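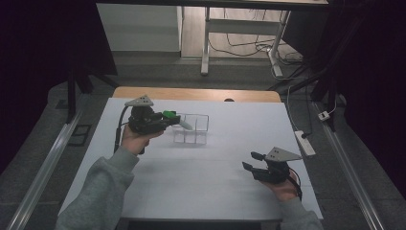

Sorting week at the Drurano bench, 4/21/19. We're teaching the arm by hand, one demo at a time, and the tally is at 205 so far. Target is 510 before we let it try anything alone. Tove Frandsen did most of the early ones, I've taken over the grippers while she fixes the labelling. Green piece in the left gripper, over the clear divided box, right one open and waiting. Clear plastic on a white sheet is a pain - hard enough to see the walls with your own eyes, never mind through a lens. Veronika Juhász wants to try a grey sheet next and I think she's right.

Notes for whoever takes the next shift:
Go slow over the dividers. Slower than feels natural.
Fumbled one? Keep it, mark it as a fumble, dont delete.
Cables behind the wrists, check before every run.
Both grippers back to the start colour marks at the end, or the next demo begins crooked.

More pictures when Teguh gets the othe card emptied. Remote control runs start in August.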